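We use cookies to remember your preferences and count visits. By continuing to use this site you accept our cookie policy. Accept / Settings

Haldane 20 Variable-Temperature Sample Insert
Raltgate Cryogenics – Low-Temperature Equipment

The Haldane 20 is a top-loading insert for measuring small samples of metals, superconductors and magnetic compounds at low temperature. It fits a standard liquid helium storage dewar or a wet magnet cryostat, and it carries one sample at a time on a removable copper stage. Most customers use it for electrical resistance and Hall effect work. It can also be wired for heat capacity and AC susceptibility.

It replaces the earlier Haldane insert, which we no longer build. Sample stages from the older model fit the new one. The wiring looms don't, as the connector at the top flange has changed.

What it does

The insert is a sealed stainless steel tube with a vacuum can at the lower end. Inside the can, the sample stage hangs from a thin-walled support with a resistance heater and a calibrated thermometer mounted on it. A small flow of helium is drawn through a fixed impedance into a pot above the stage. Pumping on the pot takes the stage below the temperature of the bath, and the heater brings it up to wherever you want to measure.

Samples are changed from the top. Warm the insert, vent the can with dry helium gas, unscrew the can and lift off the stage. A user who has done it a few times can have a new sample mounted, checked and ready to cool in under an hour, provided the contacts were made beforehand. Spare stages are the cheapest way to get more out of the insert, and we suggest ordering at least two. One can be on the bench being wired while the other is cold.

Two versions of the stage are available. The flat stage holds the sample in the horizontal plane, with the field normal to it. The upright stage holds it parallel to the field. A rotating stage is offered separately and is described under Options.

Specifications

Base temperature, pumped pot: 1.4 K
Highest temperature: 300 K
Temperature stability below 10 K: 5 mK over one hour, with a suitable controller
Outer diameter of vacuum can: 25 mm
Sample space: 20 mm diameter, 30 mm long
Length below flange: 1,100 mm (other lengths to order)
Measurement wires: 12 twisted pairs, phosphor bronze
Coaxial lines: two fitted, two more optional
Thermometer: calibrated resistance sensor on stage, second uncalibrated sensor on pot
Heater: 50 ohm, wire wound
Vacuum can seal: indium wire
Top flange: KF50, with 24-pin connector and pumping port
Weight: 3.8 kg without stage

Base temperature depends on the pump. The figure above was measured at our works with a rotary pump and a two-meter line of 40 mm bore. A long or narrow line will cost you a few tenths of a degree.

Wiring and thermal anchoring

All measurement wires are anchored at the bath flange, again at the pot, and a third time on the stage. Customers who add their own wires should do the same. A single unanchored copper wire can put enough heat into the stage to raise the base temperature noticeably, and it's hard to find afterward. If you need low-resistance current leads for large samples, ask us for the superconducting option instead of running copper down the tube.

The stage has a plug-in carrier with gold-plated pads. Contacts can be made with silver paint, silver epoxy or spot welding. We don't recommend soldering directly to the pads, as the gold lifts after a few cycles and the carrier then has to be replaced. Carriers are sold in packs.

For compounds with very low residual resistance, use the low-temperature transformer box. It mounts outside the dewar on the top flange and improves the signal at frequencies from 20 Hz upward. Below that the preamplifier alone is better.

Changes in the current model

The main change is the impedance. In the older insert it was a length of capillary with a wire pulled through it, adjusted by hand. It worked well but was easily blocked by frozen air, and once blocked the whole insert had to come out. The current model has a sintered filter ahead of the capillary, and the capillary section unscrews as one piece. A spare is included.

Callum Urquhart, who designed both models, kept one insert running on a test dewar at Dokham to see how the new impedance held up. It went through 91 cool-downs. The filter was changed once during that time, as a precaution, and the indium seal was replaced at each opening. At the end of the run the flow was the same as at the start within the accuracy of the meter.

The thermometer has also moved. It used to sit on the side of the stage, where it read slightly high when the heater was working hard. It's now clamped in a hole directly under the sample, and the difference between thermometer and sample is small enough to ignore for most transport work. For heat capacity you will still want a thermometer of your own on the platform.

The radiation shield is one piece instead of two. Older users sometimes left the second part off, with predictable results for the base temperature.

Options

Rotating stage. Turns the sample through more than 76 degrees about a horizontal axis by means of a rod from the top flange. Backlash is taken up by a spring. Reduces the sample space to 12 mm.

Pressure cell adapter. Takes clamp-type piston cells up to 19 mm in outer diameter. The adapter is heavier than the standard stage and cooling takes longer. Allow three hours from the bath temperature to base with a full-size cell.

Superconducting current leads. One pair, from the bath flange to the stage. Not suitable for use above the bath temperature at full current.

Susceptibility coil set. A primary and two balanced secondaries, wound on a plastic former that slides over the sample post. Balanced at room temperature before shipping.

Extended flange. For deep-neck dewars. State the neck length when ordering.

Control unit

The insert can be used with any temperature controller that reads a resistance sensor and drives a 50 ohm heater. We also supply the Berkness controller, which comes with the calibration curve already loaded and has a serial port for logging. Heater output is limited to 20 W. The control settings for the standard stage are listed in the manual and work without adjustment between 2 K and 80 K. With the pressure cell adapter they need to be slowed down, and the manual gives a second table for that.

Ordering and delivery

Standard inserts are built in batches. The next batch is due in April, and orders for it can be placed now. Non-standard lengths add four weeks. Each insert is leak tested warm and cold and cooled to base temperature before it leaves, and the test sheet goes in the box with it.

Please tell us the following when you order: the neck diameter and depth of your dewar, the bore of the magnet if there is one, the stage type, and whether you need the coaxial lines. A drawing of the cryostat is the best thing to send. If you only have the maker's model number, send that and we'll check it against our records.

Shipping is in a wooden case 600 mm longer than the insert. Keep the case – the insert should travel in it if it ever comes back to us for service.

Care

Store the insert hanging or flat on two supports, never leaning in a corner. The support tube is thin and a bend of even a few millimeters will make the can touch the bore. Keep the pumping port blanked off when it's not in use. Before cooling, flush the pot line with clean helium gas three times. Nearly every blocked impedance we see in service was cooled with air or moisture in the line.

Service covers a leak test, a new filter and a check of the wiring. Recalibration of the thermometer is charged separately and adds two weeks.

Related items
Haldane sample carriers, pack of ten
Haldane spare stage, flat or upright
Berkness temperature controller
Low-temperature transformer box
Indium wire, 1 mm, on reel
Pumping line, 40 mm bore, two meters

Last updated: Oct 5, 2019

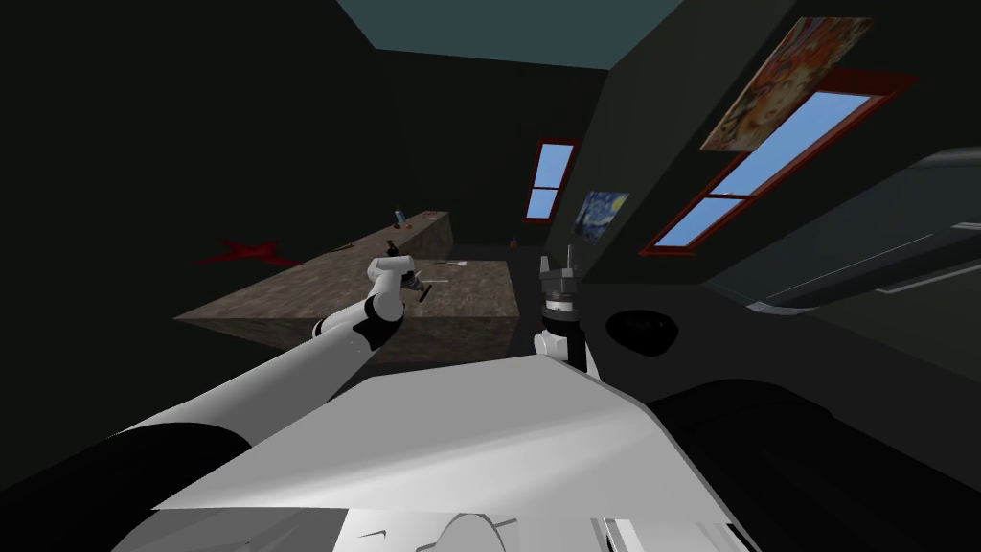
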